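Pastau Hand Grippers: Build and Set-Up Guide
Section 8: First pick-up session on a table

Welcome to the fun part! Your two grippers are bolted together and the fingers open and close, so now you get to grab things.

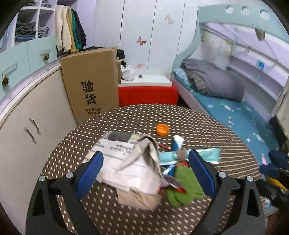

Start with soft, light stuff. Crumpled paper, wrappers, felt and bottle caps are all great, and between them they'll show you very quickly how your finger pads behave.

1. Clear enough room to swing both elbows. A bedroom or a corner of the workshop is fine.

2. Check that each ribbed pad sits square on its finger. Push it on until the base is flush (Roya Azimi's trick is to twist it slightly as it goes on, and it works beautifully).

3. Squeeze and release each gripper 20 times. The linkage should move freely at every pivot pin. If one side lags, back that screw off an eighth of a turn and try again.

4. Scatter your items on the table. Let a few overlap!

5. Pick up one item with the left gripper, pass it to the right and set it down.

6. Swap hands and repeat with every item.

Note: Flat wrappers are the hardest. Come in low, pinch a raised fold and lift straight up. It feels wonderful when you get it.

Note: If thin sticks roll out of the pads, your ribs may be printed too shallow. Reprint with the deep-rib file from Lovisa Engström's July update.

Caution: Keep fingertips out of the triangular cut-outs in the lower arms while squeezing.

Caution: No glass, blades or batteries until you have finished Section 12.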